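Zendden adds open-weave produce basket to Fiore kitchen storage range

Grondton – Zendden will begin shipping a new open-weave produce basket in January as part of its Fiore line of kitchen storage. The basket is made from thick, twisted strands of natural plant fiber in a pale beige finish. It is sold with a gray ribbed placemat and is intended for countertop or tabletop use.

The wall of the basket is an open lattice of diagonal braids. The openings allow air to move around whole fruit and vegetables and let the contents be checked without lifting the top layer. At the upper edge the weave closes into a dense rim, which carries most of the load when the basket is moved. Twisted rope handles are worked into the rim during weaving and use no metal fasteners.

Rated capacity is 9 pounds of whole produce. The fiber is untreated apart from a drying stage and has no lacquer or dye. Small color differences between baskets are to be expected and are not considered a defect.

"The previous model had a closed wall, and customers told us they forgot what was at the bottom," said Pierina Ruggiero, product manager for kitchen storage at Zendden. "We opened the weave and made the rim heavier. The load rating stayed the same."

The placemat is a separate woven piece with fine horizontal ribbing. It protects light wood surfaces from scuffing and catches loose fiber, which may shed during the first weeks of use. It can be wiped with a damp cloth and dried flat.

The first production run is 1630 sets. Of these, 1000 are allocated to retail stores supplied by the distributor Griter, and the remainder will be sold directly by Zendden. Replacement placemats will be available separately – some 800 are planned for the first quarter.

Retailers may request samples and care sheets from the Zendden trade desk, which opens at 9 a.m. Orders received by Thursday are packed the following week.

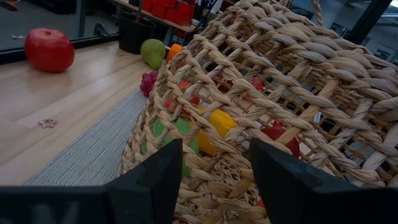

How should the basket be cleaned?

Empty it, shake out loose debris and brush the weave with a dry, soft brush. Spots can be wiped with a slightly damp cloth, and the basket should then air-dry completely before produce is put back. Do not soak it or put it in a dishwasher.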